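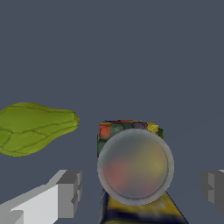 A green papaya with a little yellow coming through on top.

Green papaya salad for a crowd (and how to get the shreds right)

I came to green papaya late in life, when Kurniawati Ismail moved in two doors down and started passing bowls of things over the fence. Her salad was crunchy and sour and hot all at once, and it took me most of a summer to make one that came anywhere near it. I've written it all out here for my sister, who keeps ringing me halfway through peeling, and for anyone else who'd like a go.

Choosing the fruit

You want it hard. Press it near the stem and it should feel like a raw pumpkin. A bit of yellow on the skin is usually fine, but if your thumb leaves a mark, let that one ripen on the bench and have it for breakfast with lime. I buy mine at the Friday market, early, before the good ones go.

Peeling and seeding

Give it a rinse and pop on some gloves, as the white sap can make your skin itch (it does mine, every time). Take the top off, stand the papaya up for a few minutes to drain, then peel it downwards with an ordinary vegetable peeler. Halve it, scoop out the seeds with a spoon and scrape away the soft white lining too.

Shredding

My julienne peeler is a Genari that has outlived two kitchens, but any sharp one will do. Work in long strokes from end to end, turning the piece as you go. Drop the shreds into iced water for 20 minutes, then drain them and dry them really well in a clean tea towel – soggy papaya will water down your dressing and you'll wonder where all the flavour went.

The dressing

Pound 3 garlic cloves with 2 small red chillies. Stir in 2 tablespoons of grated palm sugar until it dissolves, then 3 tablespoons of lime juice and 2 of fish sauce. Taste it now. It should be a touch stronger than you'd like, because the papaya will calm it down.

Putting it together

Bruise a handful of cut snake beans and some halved cherry tomatoes in the mortar, just lightly. Tip them over the papaya, pour on the dressing and toss with your hands. Roasted peanuts go on last. This feeds 7 as a side, with one medium papaya.

Undressed shreds keep for two days in the fridge in a sealed tub. Once it's dressed, eat it that night.

Comments (3)

Anum Khokhar
Made this with soy and a pinch of salt in place of the fish sauce for my vegetarian daughter-in-law and she had seconds! Lovely colour too.

Haziq Simanjuntak
Can I use a box grater? I don't own a julienne peeler.

Kurniawati Ismail
Haziq, yes, the big holes, but don't press hard or it goes to mush. And more chilli than she says, please.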